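3. The visit to Prundon

Our group went to the Prundon open day in November. The leaflet promised "household skills in 13 lessons", and I wanted to see how much of that held up.

Raili Kokkonen gave the talk. She told us they had 280 recordings of drawer tasks, all done by people. When Wichai asked how many the robot could repeat by itself, she said that was still being worked out. To me that is the only figure that matters, and we left without it.

The demonstration was the drawer task, with a gripper in one hand and a glove on the other, and a marker cube on each.
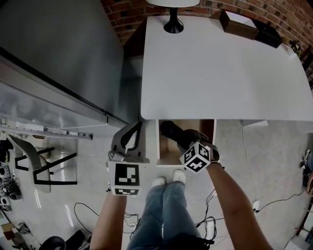
4. What we would ask next time

How often does it fail, and who checks?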